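Thread: Fingertip wear on two-arm tabletop cell, how do you check yours?
Board: Grippers and End Effectors

arsalan_h
12 June 2025
We run a two-arm cell on a wooden table, with orange ribbed fingers on white printed gripper bodies. After 1,000 cycles I want a proper routine for the fingers instead of waiting for a dropped part. Right now I close each gripper and look at the gap down the middle. If the dark line between the ribs is even from top to bottom, I leave it alone. If it opens up at one end, I take the finger off and check the screw.
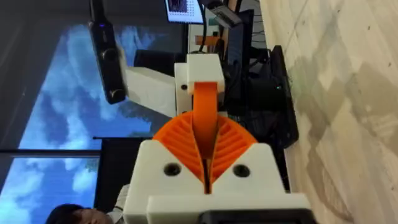
Re: Fingertip wear on two-arm tabletop cell
noltix_dan
The gap check is fine for a finger that has slipped on its mount. It won't show you soft ribs. Push on the middle of each finger with your thumb and compare it to a new one. We swap ours every 60 hours at Noltix and don't think about it.

Re: Fingertip wear on two-arm tabletop cell
pilo_bench
60 hours is a waste of good fingers if the load is light. I go by feel and get a lot more out of a set. What are you picking up?

Re: Fingertip wear on two-arm tabletop cell
arsalan_h
Small toys and plastic pieces mostly, nothing heavy. My other question is alignment between the arms. I bring both grippers to the middle of the table at low speed and compare the tips by eye.
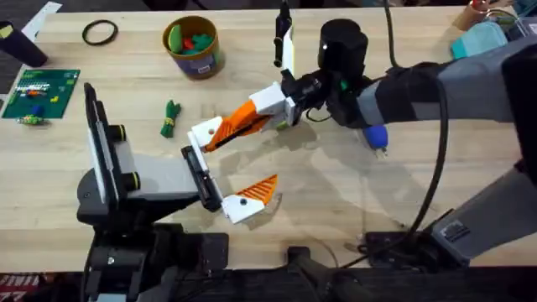 I do it from the same saved pose each time, then write down any offset. Last week the right arm was off by 2 mm and I reran the zero on it. Is there a better way that doesn't need a fixture?

Re: Fingertip wear on two-arm tabletop cell
qureshi_k
By eye is not enough. Get a dial indicator and a pin. A ribbed finger bends, so you are measuring the finger as much as the arm.

Re: Fingertip wear on two-arm tabletop cell
pilo_bench
Disagree. For toys it's plenty. Just use a hard part of the gripper as one of the two contact points.

Re: Fingertip wear on two-arm tabletop cell
arsalan_h
I can do that. The white tip has a screw hole I can use as a mark, so I'll bring the orange finger from the other arm up to it.
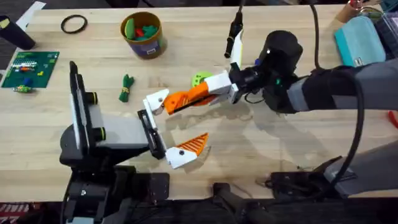
I'll still borrow an indicator and compare the numbers in July. I also ordered 4 spare fingers from Fevar, so noltix_dan, I'll try your thumb test when they get in.

Re: Fingertip wear on two-arm tabletop cell
noltix_dan
Keep one spare unused as your reference. Check the cable slack on both arms while you're in there.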